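Pranham Handling Rules – progress report to the Sarpong fund, August
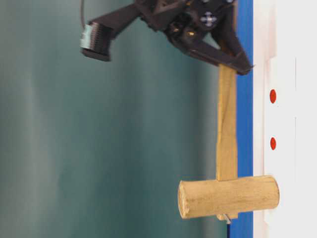 Wooden mallet held by the upper end of its handle, head down. Handover trials, Pranham bench.

Hello all, and thanks for bearing with me on the date of this one. I said you'd get it before the summer break and I missed that, mostly my own doing, so let me get straight on with where the money has gone.

As a reminder of what we promised: a short, readable set of working rules for small workshops that have a robot arm picking up and passing hand tools. We wanted something a person can read over a cup of tea and then use, with every rule tried on a real bench first. The draft stands at 341 lines, which is far too long, and Bukola Nwankwo has been going through it with a red pen. She's already taken out most of my favourite bits (she was right about nearly all of them).

The part I'm happiest with is section 2, on grip. We started out with a rule that said "grip the tool securely", and when I tried to use it myself it was no help at all. Securely where? By which end? So we've split it up. The new wording asks people to write down the grip point for each tool before the arm is allowed near it, to say which way the heavy end should hang, and to keep that note at the bench where the operator can see it. For the mallet we've settled on the top of the handle with the head hanging down, and I'd like your views on that, as Obinna Eze still thinks we should hold it closer to the head. His point is that a long handle gives the head more room to swing when the arm stops. Mine is that it leaves the business end well away from the fingers of the gripper and makes it plain to anyone standing by which way it would fall. We've left both in the draft for now with a note in the margin.

Section 3 is on speed, and it's been a slog. Every arm has its own way of showing how fast it's going, and the operators we spoke to at Kendard mostly think in terms of "the slow setting" and "the normal setting". So the rule now says that the first run with any new tool is done on the slowest setting the arm has, with one person at the stop button doing nothing else. That last bit came from Jummai Etim, who watched three of us all assume someone else had a hand on it. We now name the person out loud before each run. It feels a bit silly for the first morning and then you stop noticing.

We've done 80 trial runs on the bench so far against the draft rules. The log sheets are all filled in, and Chukwuemeka Etim has typed them up so you can have them whenever you like. I'd point you to the column headed "stopped by hand", as those are the runs that taught us most. A good few were stopped over something the rules didn't cover – a sleeve hanging too near, a tool put back the wrong way round – and each of those has gone into the new draft as a plain sentence.

Now the less cheerful news. The visit to Purkarel had to be put back. Their floor is being relaid and there was no sense in going to look at a workshop with nothing running in it. Petrică Vlad is sorting out another date with them and thinks it will be this autumn. It does mean the section on shared spaces, where people walk past the arm all day, is still only notes. I don't want to write that one from my chair.

On money, we're underspent on travel for the same reason and a bit over on printing, as we kept changing the bench cards after they'd been laminated. I've stopped laminating them. Could we move the difference across from travel, or would you like to keep it where it is for the autumn trip? Either suits me, but I need to know before I order the next lot.

Still to do before the next report: get the draft down to something you could pin up, settle the mallet argument, and have two workshops that haven't met any of us try the rules cold, with no help. If they ring up to ask what a line means, that line gets rewritten.

Do send comments straight on the draft. Bukola is collecting them and says she'd like them blunt.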